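Lodging in Jurnthorpe

Lodging in Jurnthorpe comprises the hotels, guesthouses, hostels and campgrounds that serve visitors to the town of Jurnthorpe and the neighboring lakeshore. The town lies at the northern end of Lake Kunine, below the ridge known as Skarnutden, and has taken in paying guests for most of its history. Overnight visitors fall into two main groups: walkers and climbers bound for the ridge, and families who rent rooms near the water for a week or more in summer.

History

The earliest places to stay were farmhouses on the old cattle road, where drovers paid for a bed, a meal and pasture for their animals. Few of these houses kept written accounts. The first building put up as an inn was the Tokgöz House, a two-story timber structure at the upper end of Mill Street. It had 10 rooms, a public dining room and a stable yard. The stable yard was later roofed over and is now the breakfast room.

The arrival of the branch railroad changed the pattern of the trade. Guests who had once stopped for a single night began to stay for the season, and several private homes near the station were enlarged to receive them. These boarding houses were usually run by the owning family and offered full board, with lunch served at noon and a cold supper. When passenger service on the branch ended, most of them closed or were divided into apartments. Three remain in use as guesthouses.
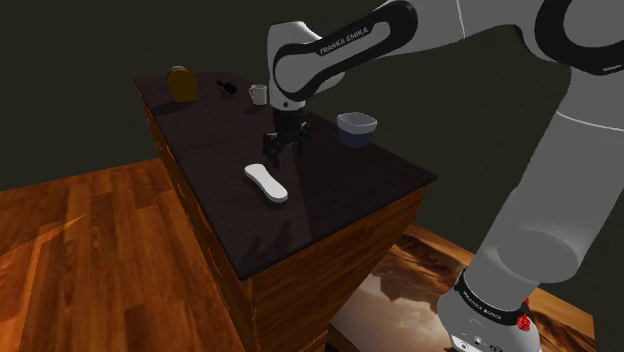
A second period of growth followed the paving of the lake road. Motels were built along its eastern side, where lots were deep enough for parking, and the town council approved a public campground on the former fairground. The campground was moved to higher land after repeated spring flooding. Its original gateposts still stand beside the boat launch.

Types of accommodation

Hotels. The town has two full-service hotels. The Tokgöz House, the older of the two, has been extended twice, and rooms in the original part are smaller and have lower ceilings than those in the wings. The Kunine Hotel faces the lake and is the larger establishment, with meeting rooms that are used for weddings and regional conferences outside the summer season.

Guesthouses. Most guesthouses are found in the streets between the station and the church. Breakfast is normally included in the rate. Some owners require a stay of at least two nights in July and August, and a few close entirely from November through March.

Motels. The motels on the lake road are plain, single-story buildings with doors opening directly onto the parking area. They are used chiefly by motorists crossing the pass, and by anglers, who value the early check-out and the outdoor sinks provided for cleaning fish.

Hostels and huts. A hostel near the Skarnutden trailhead provides dormitory beds and a shared kitchen. Above it, the ridge hut is reached only on foot. The hut has bunks, a stove and a rainwater tank, but no staff in winter, and parties are expected to carry out everything they bring in.

Seasonality and rates

Demand is highest from the last week of June to the end of August. Rates at the lakefront properties rise sharply in this period, while those on Mill Street vary less. A shorter peak occurs in late February, when the ridge is used for ski touring. May and October are the quietest months in which all the larger establishments remain open — many owners use May for painting and repairs.

Regulation

Any household that rents rooms to visitors must register with the town clerk and pass a fire inspection. Under a local ordinance that took effect on 14 May 2018, the same rule applies to homes rented by the night through online booking services. Owners must also post a floor plan showing the exits in each rented room. The ordinance was opposed by some residents of the lakeshore, who argued that occasional summer rentals should be treated separately.

Historical record

The principal account of the town's inns is a short study by the local historian Mandla Engelbrecht, based on surviving guest registers and on interviews with former boarding house owners. Engelbrecht disputed the common claim that the Tokgöz House was built as a private residence, noting that the earliest plans already show numbered rooms. The registers are held at the Jurnthorpe public library and may be consulted by appointment.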